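1st September and I'm finally putting my sourdough notes somewhere other than the back of an electric bill. Short thread, bread people only (or anyone who likes watching me fail at bread).

I started in July with a jar of starter from Gwenaël Poulain, who has kept his going for years and calls it Loren. Mine doesn't have a name yet. It has to earn one.

First 2 loaves were bricks. I mean you could have propped a door open with them. I was feeding once a day and baking whenever I felt like it, which Gwenaël says is "a lifestyle, not a schedule."

Loaf 3 was the first one I'd serve to a person! What changed: 391 grams of water in place of the 300 I'd misread off my own handwriting. Yes, really. Same flour, same pot, totally different dough – sticky as anything, but it moved.

I switched to the Huet flour after that and I'm not going back. It drinks more, it smells nutty, and it doesn't go gray on me overnight. The Ulotik stuff was fine for pancakes.

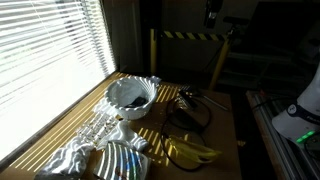
Proofing is where I still lose the plot. The recipe says "a warm spot" like every house has one and it stays put all day. Mornings like this, with the sun coming through the blinds in stripes across most of the table, I'd call the whole room a warm spot, and by dinner it's a cave again. So I've quit going by the clock. I poke the dough, and if the dent fills back in slowly, it's ready.

Next up is the seeded rye from the Bimumley bakery booklet. It wants a two-day soak and a lot of caraway – tell me now if I should cut the caraway in half, the seeds go in tonight.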